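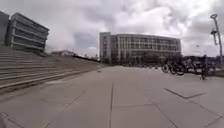

Plaza steps under a cloudy sky.

I've been carrying the Vondar folding umbrella every day since March, so I figure I've earned an opinion. I bought mine at full price, nobody sent it to me, and I went in wanting to like it because my old Sekora finally gave up (the handle came off in my hand while I was waiting to cross the street, very glamorous).

Let's start with the good stuff, because there's plenty. It's small! Folded up, it fits in the side pocket of my work bag with room left for a granola bar and my keys. I've owned "compact" umbrellas that were really just regular umbrellas with big dreams, and this one is the real thing. It has 8 ribs, which feels like a lot for something this size, and when it's open the whole canopy pulls nice and tight. No sad droopy corner dripping down the back of your neck.

The button opens it with a proper snap. My first few times I scared myself a little, and I definitely scared a woman at the bus stop, so point it away from people. Closing is the part where you have to do some work. You press the button again and the canopy folds in, but the shaft stays long, and then you have to shove it back down against a pretty stiff spring. I have average hands and average arms and I still end up bracing it against my hip. If you have any kind of wrist trouble, try one in a store before you buy. Gramby carries them in the luggage section, weirdly enough, not with the raincoats.

Now, wind. Wind is the whole reason I wanted a better umbrella. My walk from the train goes across one of those big open plazas with nothing to slow the air down, and whatever's blowing in town is blowing twice as hard by the time you're halfway over. That's where the Sekora used to flip inside out on me, every single time, like it was on a schedule. The box for the Vondar says it's good for gusts up to 60 miles an hour. I can't tell you if that's true, and if it's ever blowing that hard I'm staying home. What I can tell you is that in four months of ordinary nasty mornings it has gone inside out on me exactly 2 times, and both times I just hit the button, it folded itself back the right way, and I carried on. No bent ribs, nothing poking out.

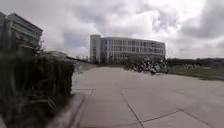 It does get pushed around, though. It's a light umbrella, and light umbrellas catch the wind and want to take you somewhere. I've learned to tip it into the breeze and hang on with both hands, so forget about drinking your coffee on the way. My sister-in-law has the full-size Conneely with the wooden handle and that thing hardly moves. But it's also as long as my leg and she's left it on the train more than once, so pick your problem.

Drying is quick. I give it a good shake under the awning, and by lunchtime it's fine to fold up again, even if I've only propped it half open under my desk. The fabric has some kind of coating that makes the drops roll off, and so far that hasn't worn away, except maybe a bit along the creases where it folds. I'll keep an eye on that. My last one started soaking through in the creases first.

A few gripes. The little sleeve it comes in is way too tight, and trying to get a wet umbrella back into it is a miserable job. I gave up and use a plastic produce bag. The wrist strap is thin and twists around itself. And I wish they made it in a brighter color, since my choices were black, navy and a gray that looks black. I got the navy.

It comes with a 3-year warranty, and you have to register online to get it, so do that the day you buy it or you'll forget. I nearly did. The form wants a number printed inside the strap, in tiny silver type — bring your reading glasses.

Would I buy it again? Yes, probably, as long as it was for my bag and I wasn't planning to stand on a soccer sideline all afternoon. For that I'd borrow the Conneely. Four stars from me, and I'd bump it up to five if they'd fix that sleeve.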